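Ticket 333 – Canteen clearing line, Damidside
Opened by: Itzel Maldonado
Status: Open, waiting on site
Priority: 2

Problem
Since the March schedule change the evening crew spends the start of each shift redoing tables that the Timell sorter should be able to handle. The arm takes cups that are standing. Cans and containers on their sides get skipped and the table is marked done. Yesterday it skipped up to 17 pieces before I stopped the run.

What changed for us
Before the arm, two people cleared and one wiped. Now one person clears, wipes and answers the panel. The plan we were given said that person would only be watching.

Tried so far
Restarted the controller. No change.
Reloaded the Kendia profile. No change.
Lowered the pickup height by 3 mm. It caught one can and then dragged the tablecloth, so I put it back.
Swapped in plain white cloths. Same skips as with the striped ones.

Update, Gumaro Cárdenas
Itzel, the profile only knows upright items. It was built from sessions where everything was set down neatly. We are adding hand-gripper sessions on cloth-covered tables, with cans and cups left the way people leave them. Please have the evening crew do these on paid time, and take them off clearing while they do – I have told Nava the same.

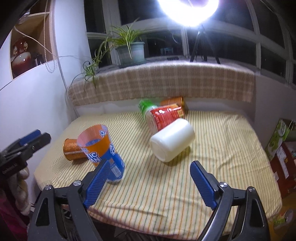 Nomvula Nel
I did my first session and I don't mind the work, but I want it written down somewhere what it counts as. My sheet still says clearing. If we are teaching the arm, that is a different job and it should have its own line. Also my wrist was sore after an hour, so please put breaks in.

Update, Gumaro Cárdenas
Agreed on the breaks, put them in from the next shift. The job line is not mine to change. I have passed it to Macario Tovar and linked his request here.

Next step
Itzel to keep logging skipped items by type, lying or standing. Leave the pickup height where it is. New profile goes to one table first, with the old one kept on the controller.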